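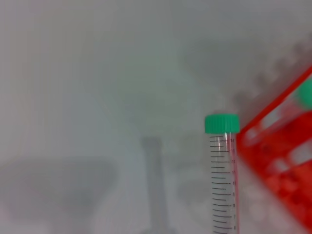 The Well at Treveldale

Gearóid Ó Riain drove up to Treveldale in December to sell his mother's house. He planned on staying four nights. The buyer was a man named Ciarán Costello, who had grown up on the next farm and now owned most of what you could see from the kitchen window.

The house was colder than he remembered. He lit the stove, found sheets in the hall closet, and called Costello to say he had arrived.

"Did you get the water tested?" Costello asked.

"The lawyer said you waived that."

"I did. My wife didn't."

So in the morning Gearóid drove to the county office in Briltow and asked how a person got a well tested. The woman at the counter gave him a form and a paper bag with the sample containers in it. She told him to let the tap run first, and not to touch the inside of the caps. He should bring everything back before noon the next day. The fee was 30 dollars, cash or check.

He had not written a check in years. His mother's checkbook was still in the drawer by the phone, but that was no use to anyone now. He paid with two twenties, and the woman had to go next door for change.

Back at the house he read the instructions twice. The kitchen faucet had a screen on it that had to come off, and the screen would not come off. He went out to the shed for pliers. The shed had been his father's and then, for a long time, his mother's. She had hung the tools back up where his father kept them, on nails, with the outlines drawn on the board in pencil. The pliers were where their outline said they should be.

Behind the door was a shelf of notebooks. He took one down because it had a dry cover and the others didn't. It was in her handwriting. Every page had a date and a depth in feet, and now and then a word or two. Pump slow. Good after rain. Smells. Breathnach came, charged too much.

Breathnach was the well man. He had been old when Gearóid was a boy, and he used to eat his lunch sitting on the wellhead with his back to the house.

Gearóid sat down on an upturned bucket and read. She had lowered a string with a weight on it every week, it seemed, for most of her life there. He had never seen her do it. He must have been at school, or in bed, or later on he was in the city and calling home every other Sunday to ask whether she needed anything. She always said the well was fine. He had thought it was just something she said.

The last entry was from the spring before she went into the hospital. It said, Low. Tell G.

She hadn't told him. Or maybe she had, and he'd been doing something else with the phone against his shoulder.

He went in and got the screen off the faucet. He let the water run until it was cold enough to hurt his fingers. Then he filled the samples, closed them, wrote the address on the labels, and put them in the refrigerator next to the milk.

Costello came by that evening with a bottle of whiskey and stood in the kitchen in his coat. He was heavier and had his father's way of looking at a ceiling.

"I'm going to take the house down," he said. "I thought you should hear it from me."

"I figured."

"It's the land I want. You know that."

"What do you need the water for, then?"

"Cattle drink too," Costello said.

Gearóid showed him the notebook. Costello turned the pages with one thumb. He stopped for a while at a year when both their fathers were alive and it hadn't rained all summer.

"We carried water from here that year," he said. "She let us. My father never said thank you, I'd bet money on it."

"She wrote you down." Gearóid pointed. It said, Costellos, 60 gal.

"Is it going dry?"

"I don't know. She thought it was low."

Costello closed the notebook and set it on the table. He didn't say anything about the price. He poured two glasses, and they drank them standing up, and after that he went home across the field with a flashlight.

In the morning there was frost on the inside of the window. Gearóid had the samples in Briltow by ten. The woman at the counter checked the labels and asked him for a phone number where he could be reached with the results.

He gave her his own. Then he drove to the hardware store and bought a ball of string and a lead weight, and went back to the house to measure.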